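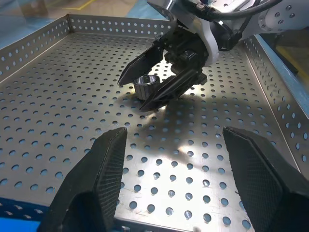 perforated tray, one sleeve standing up

Re: [smallparts] trays for little metal bits – what are you all using?
2 September 2025

Hi all,

On 30 August a list member wrote:
> I've got a drawer full of mixed bushings and spacers and I'm sick of it.
> Everything rolls, everything scratches everything else, and the cardboard
> boxes soak up oil until the bottoms drop out. I've seen people use steel
> pans with holes in them, and I've seen people use the plastic trays with
> the little squares. Which one should I buy? I don't want to pay for both.
> Also, do the holes catch small parts? Mine go down pretty tiny.

I was going to write two lines and then I got carried away, so get a coffee.

My answer is both, sorry! They do different jobs. I use the steel pan as the place where parts land and the plastic one as the place where they live. Rinse in the pan, drain in the pan, poke through them, then into the squares. If you made me give one up I'd keep the pan, but I'd complain about it for a month.

The pan first. Mine came from Damasceno, who mostly sell to bakeries and dental labs as far as I can tell, and it's plain stainless with the edges folded over. I've had it in and out of the parts washer more times than I want to think about and it hasn't rusted or warped. It does scratch. If you're the type who wants your tools to look new you'll be sad inside a week, but the scratches don't hurt anything. The thing I didn't expect was the glare. Under a strong bench light a shiny floor bounces right back at you and a polished sleeve can hide in plain sight. I turned my lamp so it comes in from the side and that helped a lot.

On the holes: yes, they'll catch small stuff. Take your smallest part, and if it can fall through, it will fall through, usually the one you only had one of. For short sleeves and bushings it's fine. Stand them on end if they'll stand. They drain better that way, they don't roll, and you can look down the bore and see if there's still gunk in there. For the really tiny things I drop a square of nylon mesh in the bottom (Mumska sells it by the sheet, or you can cut up a paint strainer, same stuff).

Now the plastic. I like blue. I had a clear one before and silver parts just vanished in it, and the black one before that was worse – you'd be feeling around with a fingertip. Against bright blue you can see a small metal part from across the room. Get the kind with a raised wall around every square, and go shallow. Deep ones look like a better deal until you're trying to get a bushing out of the bottom with fat fingers.
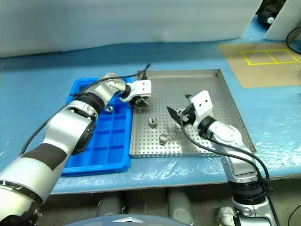
blue compartment tray on the left, steel one on the right, plastic sheet over part of the table

Side by side is how I'd set it up, close enough that you're moving a part a few inches and no more. I used to keep the trays at opposite ends of the bench and I dropped things all the time.

A blue table covering is nice if you can get one, and a sheet of clear plastic on top saves it from oil. The plastic wrinkles and slides around and small parts love to get under the front edge, so tape it down if it bugs you. I gave up taping mine. I swap the sheet every so often and shake it out over a bucket first. You'd be amazed what's in there.

As for how many squares, Brillumier does one with 64 and that's plenty for me. I sorted 900 mixed bushings in August, a whole coffee can from an estate sale, and I ended up with 30 sizes once I'd measured everything. So even then I had squares left over, and I used those for the ones I couldn't make up my mind about. Put a scrap of paper in each square with the size in pencil. Ink runs as soon as there's any oil on it.

Somebody further up the thread mentioned the Prenesau drawers. I have a set and they're good for storage, but I wouldn't sort in them. The dividers lift out and if you bump one, everything on either side gets friendly. I did that with 200 spacers and I'm still a little sore about it.

One question back at you all. Has anybody found a lid that fits a perforated pan with sides that lean out a bit? I want to stack a couple and right now I'm using a cookie sheet, which works until you pick it up.

Oh, and to the person who asked about magnets under the tray: it depends on the part. Try one on your bushings before you buy anything.

Happy sorting!

--
smallparts mailing list
To unsubscribe, send a blank message with "unsubscribe" in the subject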